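The simulation group at Fothergill occupies one corridor of the Nistthorpe site, and Eduardo Meireles has run its manipulation work from the far end of it for most of the project's life. The project is called Flada. It asks a narrow question: when a policy for a robot arm is scored in simulation, how much of the score depends on things in the view that have no bearing on the task?

"People report a success rate and stop there," Meireles said when we spoke in May. "I wanted to know what the rate was a rate of. If you change the shadow of a plant and the number drops, you have measured something about shadows."

The method is simple to state. A table is laid out in Pultus, the group's in-house renderer and physics wrapper, with a set of household items. The task is fixed and the start pose of the arm is fixed. One factor is then altered at a time: the direction of the light, the position of an item that plays no part in the task, the angle of the camera, or the texture of the furniture beyond the table. Each altered layout is called a variant. The group prepared 126 variants and ran the same policy 400 times on the unaltered layout to obtain a baseline.

Meireles is particular about the baseline. Early on the group used 250 runs, and the spread between repeated batches was too wide to separate a small effect from noise. "We had two results we liked very much at 250. Neither was there at 400. I took them out of the draft the same afternoon."

The finding that survived concerns shadow. Variants in which only the lighting direction changed lowered the success rate more than variants in which an unused item was moved by the width of a hand. The group had expected the opposite. Colour changes to the background furniture had an effect too small to report with confidence.

Asked for a cause, he was cautious. The policy takes its input from more than one camera, and the views do not suffer equally. The outer view covers most of the table, and a shadow there takes up a modest share of the pixels. A close view from above has little else in it besides the object and the white surface, so a moving shadow can account for much of what changes between two time steps. "On a white table the arm's own shadow is the strongest edge you have, sometimes stronger than the object. We blanked the close camera and the lighting effect shrank. It did not vanish. I would not claim more than that."

He does not regard the white table as a flaw in the test. A patterned surface would hide the shadows and flatter the policy, in his view, and plenty of real benches are pale. The group did try a darker top for comparison, but the physics settings had been altered in the same week and the two sets of runs cannot be compared. They will be repeated.

Clutter was chosen by a dull procedure. Items were drawn from a library of 500 scanned or modelled objects, with a rule that no two in a layout could have the same outline from above. Reflective and translucent items were kept in on purpose. Meireles said that an earlier library had left them out to save rendering time and that the scores had been higher as a result, which he described as "a good reason to put them back".

Physics errors were logged separately. A run in which an item sank into the table or jumped at the first time step was discarded and repeated with a new seed, and the discard count is given beside every rate in the results table. He would like other groups to do the same. "A discarded run is a decision somebody made. Print it."

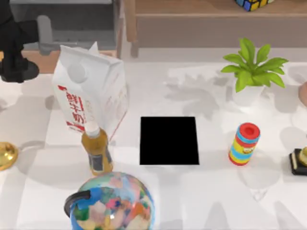
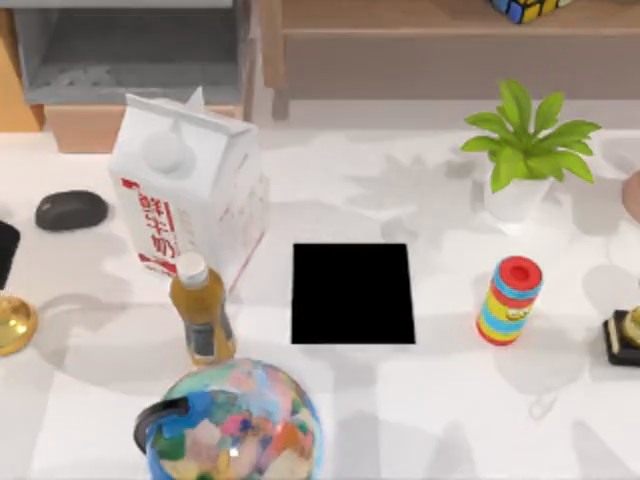
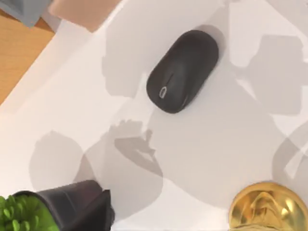 Page 126

The next stage will put the same protocol on a physical bench at Nistthorpe, with one lamp on a rail and the furniture behind the table matched as closely as the budget allows. Meireles does not expect the figures to agree. He wants to see whether the order of the factors holds, with lighting first and moved clutter second, and he has written that prediction down and lodged it with the group before any hardware run.

Pultus itself will not be released in its present state. The variant files will be, together with the seeds and the discard log. "The renderer has too much in it that only two of us understand," he said. "The files are plain text. Anyone can load them into whatever they use and tell us we were wrong."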